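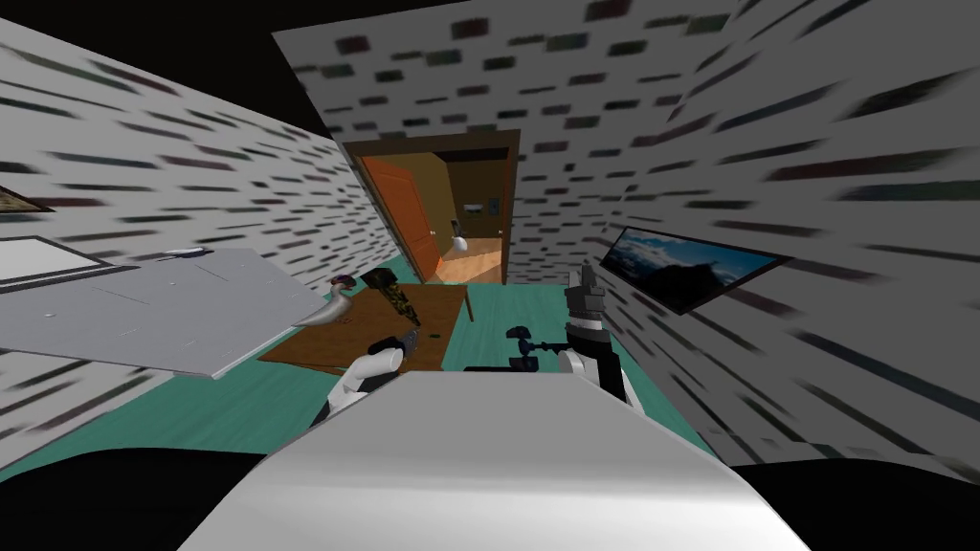 How does a football ladder work?

If you have ever looked at the sport pages on a Monday morning, or peered over a grown-up's shoulder while they were grumbling about the weekend's results, you have probably seen a long table full of team names and little numbers. Some people call it the table, some call it the standings, and plenty of us call it the ladder, because teams climb up it and slide down it all season long. It can look like a page of maths homework the first time you see it! But once you know what the columns mean you can read any ladder in the world, even one in a language you don't speak, so let's go through it slowly.

To help us along we are going to use a made-to-measure little league with four clubs: Dirivwood, Ustitz, Ambaye and Emia. Four is a very small league (most have far more than that) but it means we can fit everybody in our heads at once.

Playing everyone twice

In most football leagues each club plays every other club two times. One game is at home, on their own ground, and the other is away, on the other team's ground. People think this is the fairest way to do it, as playing at home is usually a bit easier. You know where the bumps in the grass are, you slept in your own bed, and most of the crowd is cheering for you.

The crowd can make a big difference. Dirivwood has the biggest ground in our league, with room for 3685 people, and when it is full you can hear the singing from the railway station. Emia's ground holds 1000, and Ambaye usually gets 300 or so people's worth of seats out along one side and a grassy hill along the other, where families bring rugs and thermoses and the little ones roll down at half-time.

With four clubs, each one plays the other three at home and then the other three away. That makes six games each. See if you can work out how many games there are in the whole league. Be careful, as every game has two teams in it and it is very easy to count them all twice. (The answer is 12.)

Three, one or nothing

After every game the teams are given points. These are different from goals, and mixing them up is the most common muddle people get into, so don't worry if you have done it too.

If you win, you get three points.
If you draw, which means both teams scored the same number of goals, you get one point each.
If you lose, you get no points at all.

It doesn't matter whether you win by one goal or by seven. You still get three points and the other team still gets none.

A long time ago a win was only worth two points. Some people thought that made teams a little too happy to settle for a draw, especially away from home, where they would put nearly everybody back in defence and kick the ball as far away as they could. When a win became worth three, there was a better reason to go looking for a goal in the last few minutes. Grandparents may remember the old way and might like to tell you which one they prefer. Ask them when you have plenty of time.

What the letters mean

Across the top of the ladder you will find a row of letters. Different newspapers do it slightly differently, but these are the usual ones.

P is for played, or how many games the team has had so far.
W is for won.
D is for drawn.
L is for lost.
F is for the goals the team has scored. The letter is short for "for".
A is for the goals other teams have scored against them.
GD is for goal difference, and we will get to that one in a moment.
Pts is for points, and it is nearly always at the very end.

Now let's look at our four clubs when the season has finished.

Team, P, W, D, L, F, A, GD, Pts
Ustitz, 6, 3, 2, 1, 11, 6, +5, 11
Dirivwood, 6, 3, 2, 1, 9, 6, +3, 11
Ambaye, 6, 2, 1, 3, 7, 9, -2, 7
Emia, 6, 1, 1, 4, 5, 11, -6, 4

Have a go at checking Ambaye's points. They won two games, and two lots of three is six. They drew one game, so that is one more point. Six and one makes seven, just as the ladder says.

When two teams are level

You might have noticed that Ustitz and Dirivwood both have 11 points. So why is Ustitz on top?

This is where goal difference comes in. You take the goals a team has scored and subtract the goals it has let in. Ustitz scored 11 and let in six, so their goal difference is plus five. Dirivwood scored nine and let in six, so theirs is plus three. Five is bigger than three, and Ustitz are the champions - hooray for Ustitz, and bad luck to Dirivwood, who must have been very sore about it.

If you have let in more goals than you scored, your goal difference has a minus sign in front of it, like a very cold temperature in January in Canada. Poor Emia finished on minus six.

Sometimes even the goal difference is the same. Then each league has its own rule. Many look at which team scored more goals altogether. Others look back at the games those two teams played against each other. Now and then a league will make the two teams play one extra match to settle it, and that can be terribly exciting if you don't mind having no fingernails left.

Going up and going down

In many countries there isn't just one league. There is a top one, with a second one underneath it, and a third one under that, like the floors of a block of flats. At the end of the season the best teams in a lower league move up a floor. This is called promotion. The teams at the bottom of a higher league move down a floor, and that is called relegation.

It means that the bottom of the ladder can be just as interesting as the top. A team with no hope of winning the trophy may still be fighting like mad to stay where it is, and you will sometimes see people celebrating fourth-last place as though they had won the cup. Not every country does it this way. In some leagues, including the top ones in Australia and North America, the same clubs have usually stayed in the league from one year to the next.

What about finals?

Some leagues give the prize to whoever is on top of the ladder when the last game is over. Others use the ladder to choose which teams go into the finals, which are also called play-offs. In a final you can't settle for one point each. If the scores are level there is extra time, and if they are still level after that there may be a penalty shoot-out, with each side taking turns to shoot from the spot.

People love to argue about which way is better. A long season shows who was good week after week, through rain and injuries and muddy boots. A final is one big day that everybody can look forward to. You can decide for yourself which you like best, and you are allowed to change your mind depending on how your own team is going.

Try it yourself

You can make a ladder for almost any game. Draw up the columns on a big sheet of paper and try it with marbles, table tennis or handball at school. Use a pencil, and fill in the new numbers after every match.

Handy check: if you add up everybody's F column and then everybody's A column, the two totals should be the same. In our league they both come to 32. Every goal that one team scores is a goal that another team lets in, so if your totals don't match, go back and look for the slip.

Page last updated 2006-05-06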